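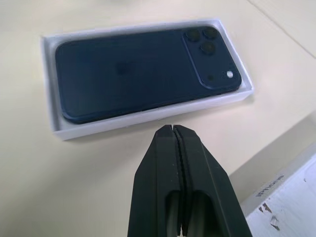

Phone in its tray, face down, gripper closed. Lid at lower right.

Lists > Shop Floor Automation > Threads > Re: can it do the packing bench yet

From: Parviz Nouri
To: shopfloor list
Date: 13/04/2021
Subject: Re: can it do the packing bench yet

Quick one, between two calls, sorry for the typos. Malcolm asked a fair question and I owe him better than the one word I sent back ("partly"). His message first so people can follow.

> Malcolm Hebden wrote:
>
> Parviz, all,
> We box returned phones at Fothergill. Phone out, look it over, phone
> back in the tray, insert, lid on, next. Four people on it most of the
> year. Boring job, hard on the wrists, and I lose good people from it
> every spring.
>
> The Greker salesman tells me two arms and a table will do it today.
> Not next year. Today. I asked him to show me one with the lid left
> skew and he changed the subject.
>
> So, plain question. Can a machine do this chore or not? I don't need
> a paper. I need to know if I should hire in April.
>
> Malcolm

Hire in April. That's the short answer. Longer one below.

Picking a phone up off a bare table, fine. Did 490 tries at that over the winter, different handsets, and I'd trust it on a quiet line. Getting one OUT of its tray is another animal. Look at the gap down the side in the first picture. Thin. Fingers won't go down it on the long edge without chewing the cardboard, so you either tip the tray, or use suction, or get a second hand in to help. People do it with a fingernail and don't even know they're doing it.

Our numbers on tray removal: 327 tries, 94 dropped or jammed or given up on. Not good enough for anybody's bench. Most of the 94 were jams, the phone comes up crooked and wedges. Real drops were 20. I count a drop as anything over a finger's width, Malcolm may want to be stricter with customer phones.

Two arms help a lot.
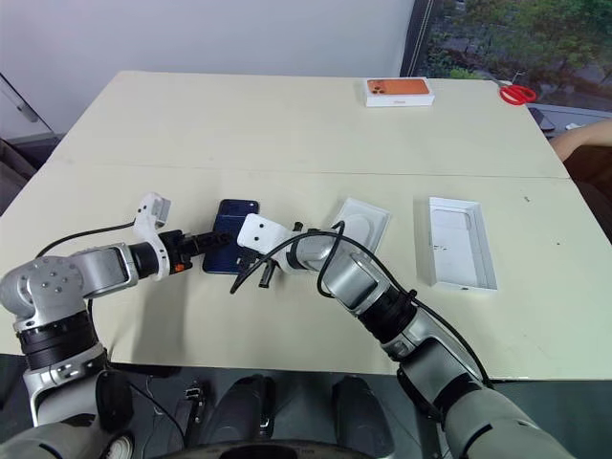

Bench Handling Team, Masari

One gripper has the handset standing on its edge, the other one is right in next to the bottom of it. That's the bit I'd show your salesman. Once the phone is up on edge like that with a hand near it, you have choices: turn it, pass it over, lay it back down whichever way up you want. With one arm you have to put it down and go again, and every put-down is a chance to scuff somthing.

Stuff that still beats us, no particular order

- the flat insert. Sounds like nothing. It's card, it lies flat, there is nothing to get hold of. A person slides it to the table edge and pinches. We are trying the same, works when the card isn't bowed.
- lids. Getting one on square needs a feel for when the air is going out. Ours pushes. Lid sits down on one corner and stays there. Malcolm this is your skew lid, and yes it's everybody's skew lid.
- white cardboard marks if you look at it wrong. The lid in the first picture has a torn patch and a scuff under the lettering, and on a returns line you couldn't send a box out like that.
- shiny backs. Depth sensing gets confused, arm thinks the phone is lower than it is.
- cables. Ours hang over the arms in big loops, fine on a test bench, they would last a week at Fothergill.

Speed, since sombody always asks. Slow. A trained packer is done and on to the next one while we're still lining up. I don't mind slow so much, it can run at night. What I mind is a person having to stand there to un-jam it, then you've bought a machine and kept the wage.

What I would do in Malcolm's shoes: split the job. Let the arms do the part where the phone is already out on the table, turning it over for the look-over, both sides and the edges. That's the wrist-killer anyway if I remember your layout. Keep people on trays, inserts and lids. Ask Greker to quote for that only and see if the price moves. If it doesn't, talk to Sivari, they do a softer fingertip and will lend a set.

Re the home question from last month (can it put the shopping away etc), same answer only worse. Your bench at least has the same box every time. A kitchen cupboard doesn't.

Happy to run Malcolm's own boxes if he posts us a few, used ones please, bent corners and all. New ones flatter us. Need the trays too, not just the outers.

Got to go, call's started. Will send the jam log when I've tidied the collumns.

Parviz

Recent in this list
Re: can it do the packing bench yet
Suction cups on matte backs, which ones
Folding towels, second attempt
Sivari fingertips: wear after a month
Cable routing on two-arm benches
Loading a dishwasher, is anyone close?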